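Wrist camera calibration drifts when the arm reaches down into a case
Forum > Perception and calibration > Eye-in-hand

tudur_f
Posted in March, 12 replies hidden by filter

Hello all. I am writing the perception part for a disassembly cell. The arm must go down into a desktop PC case, find the memory slots and the CPU socket, and give a pose to the planner. My hand-eye calibration is good when I check it on a flat board over the table. But inside the case the pose of the socket is wrong by up to 6 mm, and always to the same side. I recorded 2,141 poses for the calibration, so I do not think that more data will help me. The camera sits at an angle beside the wrist. 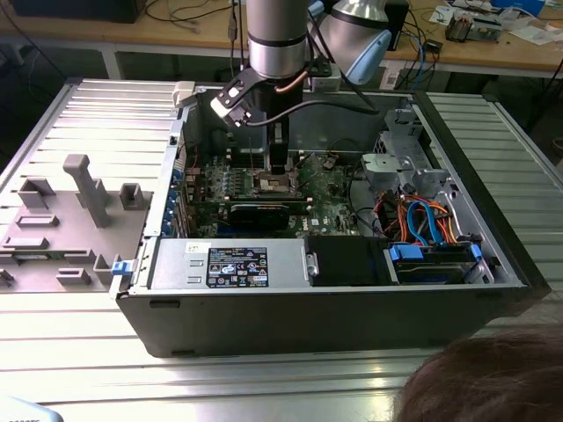 Category: Eye-in-hand / Calibration
Tags: hand-eye, depth, Clumby 

The solver is Clumby with default settings. Does somebody have the same problem? I would like to keep the camera mount as it is.

lwazi_m
Were all of your calibration poses taken high above the table? Then the solver never saw the short distances and the big wrist angles which you use inside the case. The number of poses does not matter much if they are all similar. Throw away most of them and record 30 new ones, close and tilted.

Prukow
I don't agree with lwazi. An error always to the same side smells like time offset. Your image is stamped when it arrives, and the arm is still moving. Stop the arm, wait one second, take the image again and compare.

tudur_f
@Prukow I tried this already in the morning. Arm fully stopped, same error. So it is not the time stamp.

Prukow
OK, then I take it back for the static case. I would still fix the stamps before you close any loop on it.

kathleen_nc
Before you record anything, please look at what the pose estimate is fitting to. I had a similar job with the Trodard matcher, and my bad poses came from the depth and not from the calibration.

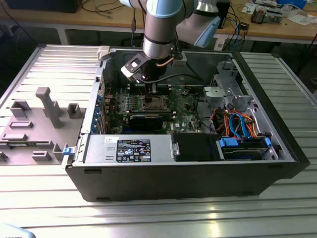 Depth on shiny parts is my first suspect in a job like yours. A stereo camera can return holes or false points on bare metal, and the matcher then pulls the model toward the side where the points look clean. With the CPU socket open like this, the metal retention frame and its levers are the parts I would trust least. Mask them out, fit the board plane from the green area only, and then find the socket in the color image. If the error is gone, your calibration was fine.

lwazi_m
It can be both. But a plane fit will not repair a wrong camera rotation.

kathleen_nc
True. It will show you which one you have, and it takes ten minutes.

tudur_f
I made the plane fit now. Result: the error went from 6 mm to 2 mm. The rest grows when I tilt the wrist, so I think lwazi is also right. Tonight I record the 30 close poses and write again.

ekkachai_k
Please post also your settings for the plane fit, I have the same problem with a different arm.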